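Ticket 554, Jelludgate rental portal. Status: open

Hi again! The Mavico dishwasher in our unit still quits two minutes into the rinse and flashes E2. I ran the drain reset from your help page (twice!) and got nowhere.

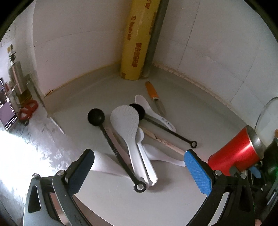 Error E2 is a drain fault according to the Mavico manual, so I pulled the filter and it was clean. Meanwhile everything gets done by hand, which is how a pile of white plastic utensils, dimpled rice paddle and all, takes over the gray countertop. 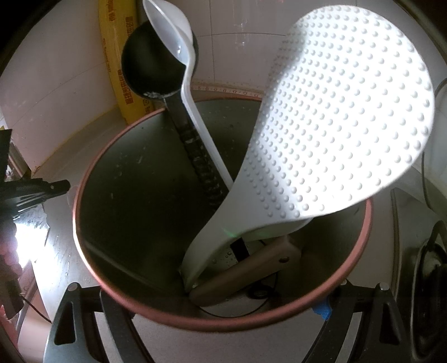 I also checked the hose for kinks and didn't find any. The breaker's fine too. Uris quoted $315 for a new pump, but I'd rather have you folks approve that first.

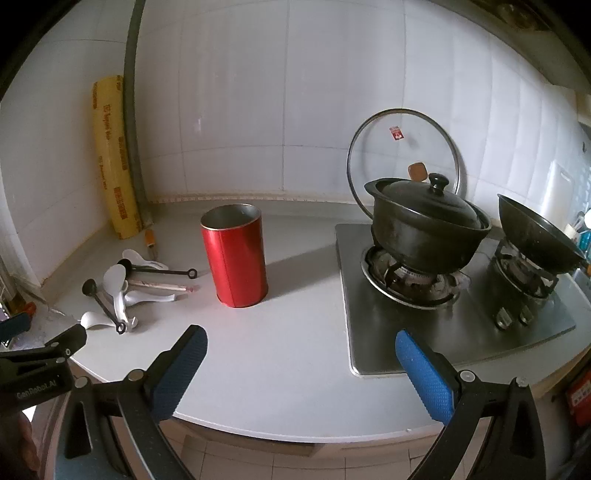 Kwan replied that the pump is still covered and to hold off on paying anyone. Great, holding off! Any afternoon works for a visit.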